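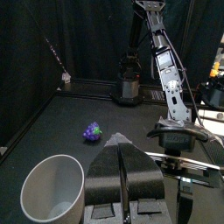
**The Jiltar Tabletop Cell — demonstration visits and full product details**

We've been making the Jiltar at our Clullholm workshop for long enough now that most people who order one have already met one, usually because they came to an open day with a friend or a colleague and ended up staying past lunch. If you haven't been yet, you'd be very welcome, and the second half of this page tells you how to arrange it. The first half is for those of you who just want to know what's in the crate.

## What it is

Jiltar is a tabletop work area with dark fabric walls, a black surface, and room for more than one robot arm to work over the same patch of table. It was designed for people who want to teach an arm to handle ordinary small objects — a cup, a toy grape bunch, whatever you have in the kitchen drawer — and who need the background to stay plain and the light to stay put while they do it. Schools buy it, small labs buy it, and we've sold a surprising number to people with a spare room and a patient family.

The arm you'll be working with most has a parallel gripper with wide black fingers. Kobina Appiah, who runs our demonstrations, likes to have visitors put their own things in front of it, and he'll happily spend half an hour on somebody's key ring. Soft toys and toy fruit are good for beginners. A cup is a nice second step, as you can ask the gripper to take it by the rim or from the side, or drop something into it, and each of those feels like a different job when you're the one at the controls.

## What comes in the crate

- The Jiltar frame and fabric walls, with a black work surface
- One arm with parallel gripper and wrist camera
- Mounting points for a second and third arm (arms sold separately, see below)
- Power supply and cables
- The Bevan control box, already set up
- A printed manual, which people really do seem to read, and a bag of practice objects

You'll need a sturdy table and two people for the lifting. Setting up takes most people an afternoon the first time, although a good part of that is deciding where the thing should go. Please don't put it under a window. The walls do a fine job, but low sun coming in over the top will still find its way onto the work surface and you'll wonder why your arm was so much better at this in the morning.

## Adding more arms

The aluminum-plate arm is our most popular second arm. It's built from flat plates and servo modules, so it's easy to look after, and if you bend a bracket (we've all bent a bracket) you can order just that plate and fit it yourself with the small hex key from the kit. Several visitors have told us they like being able to see how it all goes together, and we feel the same way about it.

If you add a third arm, do talk to us before you order. Three arms around one surface need a bit of thought about who reaches where, and we'd sooner spend twenty minutes on the phone with you than have two of them meet in the middle. We'll send you a paper layout you can spread on your own table first.

## Bevan control box

Bevan is the box that runs everything. It records what the arms do and what the wrist camera sees, and it keeps the two in step so you can play a session back later. There's a large stop button on the front and another on a cable you can keep in your hand. It will store 700 short sessions before you need to move anything off it, and moving them off is a matter of plugging in a drive and pressing one button.

## Grorer practice set

Grorer is our box of extra objects, and we put it together after watching what visitors reached for at open days. There are 30 pieces, chosen so that they vary in size, squashiness and how inclined they are to roll away. You can buy it on its own, and plenty of people do who built their own work area years ago.

## Coming to see one

We hold open days at Clullholm through the year. The next is on 8th February and there will be another in July, when the workshop doors can stay open and it's a good deal more pleasant to stand around and talk. Tea and coffee are on us.

A visit usually goes like this. Kobina gives a short introduction with the arms running, and then everyone gets a turn at guiding the gripper. We keep each group to 6 people so that you get proper time with it — your first few tries will probably be clumsy, and it's much nicer to be clumsy without a long line behind you. After that we open up the Bevan, play your session back to you, and answer whatever questions you've saved up. Bring the awkward ones. Bring an object too, as long as it's light, dry, and you won't be heartbroken if it gets dropped.

Children are welcome with an adult. Please tie back long hair and leave dangling scarves on the hooks by the door. The demonstration room is on the ground floor with no steps, and there's a stool for anybody who'd like to sit while they use the controls.

## Ordering

The basic Jiltar, with one arm and the Bevan box, is order number 3158. Quote that number when you get in touch and tell us whether you're thinking of a second arm, even if you haven't made up your mind, so we can drill the mounting points before it leaves us. Grorer sets can go in the same crate at no extra shipping cost.

To book a place at an open day, use the visit form or call the workshop and ask for Kobina. If he's in the middle of a demonstration he'll call you back the same afternoon.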